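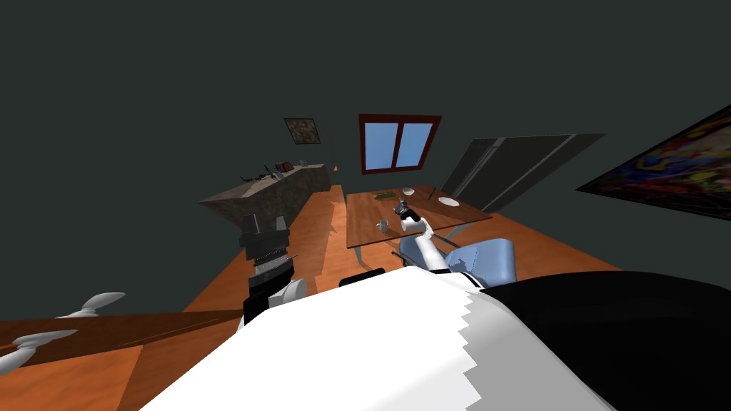 Simulated room, right gripper holding a small black object just above the dining table

2 min read

April 12, 2026

Mesow charter, continued. I spent the whole morning on the language clause again and I think I've finally got the order of the drafts straight, so I'm writing it down before I lose it.

Recap for whoever opens this after me. The Mesow district was put together out of Lasden and Carngate, which had different languages in the schools, different newspapers, different saints' days and (this turns up in the letters all the time) different ideas of what a mayor was for. The charter was supposed to hold them together with one council and one budget. We have the printed final text, three typed drafts, and a pile of loose sheets from the Gallardo papers that nobody had put in order when we got them. The question for the chapter is when the veto came in, and who wanted it.

Up to last week I was telling everybody that the veto was a Lasden demand. It makes sense on paper: Lasden was the smaller partner, small partners ask for vetoes, done. But the Gallardo sheets don't say that at all! The first time the wording shows up it's in a Carngate hand, as a note squeezed in next to Article 42, and Article 42 in that draft is only about which language the minutes are kept in. Very dull stuff. The note says that if either town's members all object to a decision on language, the decision "sleeps" until the following session. Sleeps is a lovely word for it and I'd like to use it in the chapter title if I can get away with it.

By the next draft the sleeping clause has moved to Article 44 and grown. Now it covers schools, and road money, and the hiring of clerks. Somewhere between those two drafts somebody figured out that you could stop pretty much anything by calling it a language matter. I don't have the paper that shows it happening. I have the before and the after, and a receipt for a lunch, which I looked at for far too long hoping it would list the guests (no luck, just soup and a lot of beer).

Bořivoj Kuruc read my notes over the weekend and isn't convinced about the Carngate hand. His point is that the district secretary was from Lasden but had gone to school in Carngate and would have learned to write there, so the shape of the letters tells us where he was taught and nothing about whose side he was on. That's a fair hit. I went back and compared it with the secretary's signed letters and the capital letters are close, the small ones less so. I'd call it open. I've changed "Carngate hand" to "Carngate-taught hand" in the transcription file, and if you've already copied the old label into your own notes please fix it.

What I still like about the Carngate idea is the politics. Carngate had the votes, so everyone assumes it had no use for a brake. But its people were badly split among themselves, church party and workers' party, and a brake that only worked when all the town's members agreed was a brake that Carngate could almost never pull. Lasden could pull it any time it wanted. So either somebody in Carngate made a terrible mistake, or they were giving Lasden something on purpose and getting something back for it. The road money? The courthouse went to Carngate in the same month, and I haven't seen anyone explain why.

Then there's the petition. 2142 signatures against the charter, all from the Lasden side, and the local histories treat it as an uprising. I read through it this afternoon. The text on top never mentions language. It's about the market being moved and the fee for stalls, and then in the final paragraph, in a different ink, there's a line about "our tongue and our fathers." My guess is that somebody with bigger plans got hold of a stallholders' complaint. It would be good to know whether the line was there when people signed. The ink alone won't tell us that, and I don't want to put it in the chapter as if it does.

Side thought, and I'm putting it here so I don't put it in the chapter. Every time I give a talk on this someone asks if Mesow is a small version of some bigger country or other, and what it teaches us about keeping unions together. I never have a good answer. The council met in a room over a grain store and half of them were cousins. A lot of what looks like constitutional design in Article 44 might be two families not speaking. On the other hand the habits really do look familiar: the packages where one side gets a road so the other side gets a school, the decisions put off until after the next election, both towns sure they're the one paying. I enjoy the comparison, I just don't trust it very far. Bořivoj trusts it even less – he says a district that could be crossed on foot before lunch isn't a model of anything.

He also wants me to drop the word "federal" everywhere. The charter never uses it. The towns are called "parts," and the whole thing is called "the house," and the preamble goes on about one house with its doors open. I agree for the body text but I'd keep federal in the introduction, otherwise nobody searching for this kind of thing will ever find us. We can fight about it when there's a full draft.

Transcription trouble: the second typed draft has the article numbers shifted after the section on schools, and whoever retyped it corrected some of the cross-references and left others. So a mention of "the preceding article" can point to the wrong one. I've put the reading I think is meant in square brackets and left the typed number alone. Please don't tidy these up silently. I did that myself last month in the budget section and now I can't tell what was on the page and what was me, so those sheets have to be checked again from the originals.

One good find at the end of the day, when I'd nearly packed up. On the back of a seating plan there's a penciled draft of a toast for the signing dinner, in both languages, and the two versions don't match. The Carngate one drinks to the house. The Lasden one drinks to the neighbors. Same sheet, same pencil as far as I can see. I can't prove it was ever read out, and the newspaper report of the dinner only says the speeches were long, but it's going in.

To do:
– secretary's letters, look for the small g and the long s against the note at 42
– courthouse file, ask whether Carngate's copy survived
– recheck budget section from originals (mine to do)
– petition: find the stallholders' complaint if there was an earlier one
– send Bořivoj the toast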